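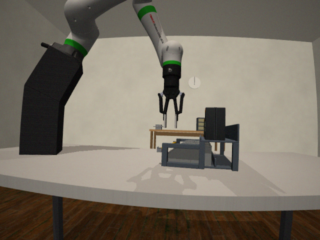 Does a cobot cell still need a written risk assessment if the arm has force limiting built in?
It does. The force limiting covers the arm, and the assessment has to cover everything else: the gripper, the part, the table it sits on and whoever is standing next to it.

Reading time: 2 min

I get asked that more than anything else, usually by people who have just had a quote and are hoping to take a line off it. I had it again from a small firm in Drallholm last week, so I am writing the answer down properly.

A collaborative arm is sold as an arm. Once you bolt a gripper on it and give it something to carry, you have made an application, and it's the application that gets assessed. Rounded covers on the links do very little for you if the thing in the fingers has a point on it.
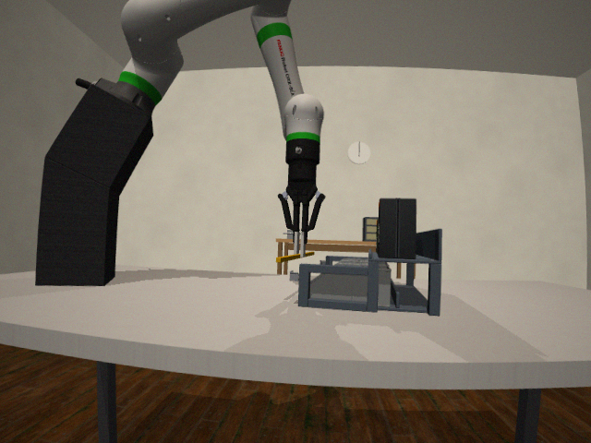
Posted 13 December 2025 by Eirini Stergiou

Take a thin rod, like the yellow one by the fingertips. It weighs next to nothing and people wave it through on that basis. But pressure is force over area, and the end of a rod is a very small area. A contact that would be fine against a padded wrist joint can be well over the limit at the tip of a rod. So the first rule on my sheet is to assess the worst part you will ever run, at its worst angle, and to write down which part that was.

The second is to look at what stands still. A rack fixed on the table beside the gripper is a place to trap a hand. The arm can be moving slowly and it is still a clamping hazard if there's a post on the other side. I like to see the gap between tool and fixture written down for every taught position near the rack. If you can't make the gap bigger, come at the rack from above and keep the sideways moves higher up.

The third is about simulation. Build the cell in software first by all means, I do it for every job now. You can find most of the awkward reaches before anybody buys steel. But a simulated cell tells you about reach and clearance. It does not measure contact force, and I have seen a simulation report handed over as if it did. Measure on the real cell, with the real gripper and the real part, and keep the readings.

At Uststead we had 13 positions on the list and re-measured 2 of them after the fingers were changed in February. It took a morning. The finger change looked like nothing on paper, the same gripper with a slightly longer tip, and both readings went up.

Other things on the sheet:

- Name and date on every change to the program, including speed.
- Safety settings behind a password that isn't on a sticker.
- Decide what the gripper does when power goes. Holding on is usually right for a part, and wrong for a finger, so say how someone gets free.
- Stop button reachable from where people stand to load, which may not be where the drawing says.

None of it replaces reading the standard. My sheet is two sides of A4 and I'm happy to send it to anyone who wants it.

Next post will be on labelling fixtures.

Contact | © Eirini Stergiou | Back to top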